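From the Hall: the tile swap comes to Prurkmont

Well, the evenings are drawing in and we have finally got the back room dry again, so it seems a good moment to tell you all what has been going on with the tile swap, which has grown rather faster than any of us expected (and taken over most of the shelving, sorry to the choir!).

It began with a single crate of leftovers from a bathroom in Jarham, and by October we had 154 boxes. A good many of them hold half a dozen odd tiles and a bag of spacers, but that is exactly what you want when one has cracked behind the basin and the shop stopped selling that colour years ago. We have plain whites in every size, plenty of those heavy brown kitchen ones, and a lovely run of patterned pieces that I have been very tempted by myself. Hexagons go quickest, especially white ones with a little dark accent, so do come early if that is what you are after.

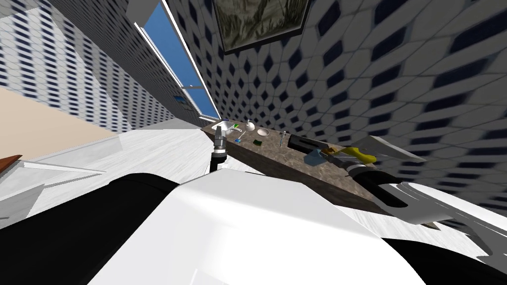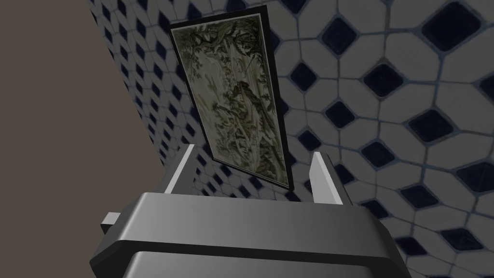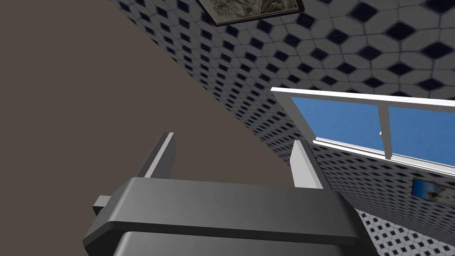 If you are bringing tiles in, please give them a scrape first and write the size on the box in thick pen. We can take up to 11 boxes from one household, and if you have more than that, leave a note in the blue folder and we will find a time for you to bring the rest. Part bags of grout are welcome as long as they are still powder and have not turned into a doorstop.

There is no charge for anything, though there is a jar by the kettle, and what goes in it pays for the heating. We also have two tile cutters to lend, both with fresh wheels, and a very patient hand-drawn guide to going round a pipe.

The swap is open on Wednesday from two until half past four, with tea, and usually a tray of flapjack. Use the side door, please, as the front one is still sticking.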